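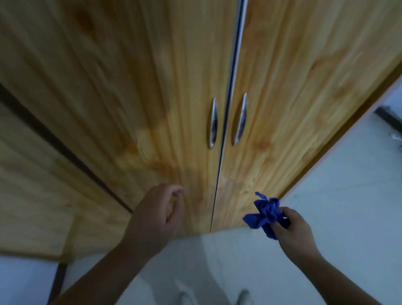 OK, gripper week is officially out of hand, so I'm putting it all in a thread before I forget which one did what. Two head cameras, two grippers, one very shiny wardrobe. 28th January, day whatever of this 🧵

2/ The job is wiping wood doors with a cloth. I picked it because it looks so easy! Person does it without thinking, one hand on the door, other hand full of blue cloth. Then you try to write down what the fingers are doing and you need a coffee.

3/ Gripper one is the Skodov two-finger. Built like a truck, 48 mm of opening, closes dead straight every time. Great on boxes. On a bunched-up cloth it grabs the middle of the wad and the rest flops wherever it wants. I kept getting bare finger on wood (felt pads are on order).

4/ Gripper two is the Peltwood three-finger with the soft tips. Much nicer hold on the cloth, you can really lean on it. But it's slow to close and the wrist adapter is 9 mm off from what the drawing says, so there went my evening with a file.

5/ Cameras! I've got the Getstead wide and the Bodin narrow, both at head height looking down. The Getstead gets both hands and the floor in one go and I love it for that. The Bodin has way better detail in the grain, but step in close and you lose track of where on the door you are.

6/ And then there's glare. Glossy honey-colored wood plus a light is just mean. Locked exposure helped on the Bodin. On the Getstead, auto exposure hunts every time an arm swings through, and I haven't found the setting that calms it down.
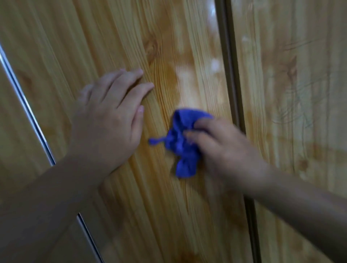 Left hand flat on the panel, right hand on cloth duty, glare doing its thing.

7/ Look at that left hand though. I'd been planning this as a one-arm job, and now I want to try the second arm as a brace, palm on the door. Probably Skodov on the left with a flat pad, Peltwood on the right with the cloth. Mixing brands on one controller, what could go wrong 🙃

8/ Speaking of the controller — I ran force control at 1,000 Hz and then dropped it way down just to see. Slow loop plus stiff fingers chatters on the wood. Slow loop plus soft tips is kind of fine? The squish is doing half the work for you.

9/ Log says 3,539 strokes since I started back in August, both grippers together. The Peltwood tips are getting shiny but no tears yet. One Skodov finger has a nick in it from an unrelated incident with a vise.

10/ Where I'm at: Peltwood for anything floppy, Skodov for everything else, Getstead wide if you only get one camera. If anybody has the Bodin working with a polarizer, please tell me which one you bought — the thread on mine is some weird size and I've already sent two back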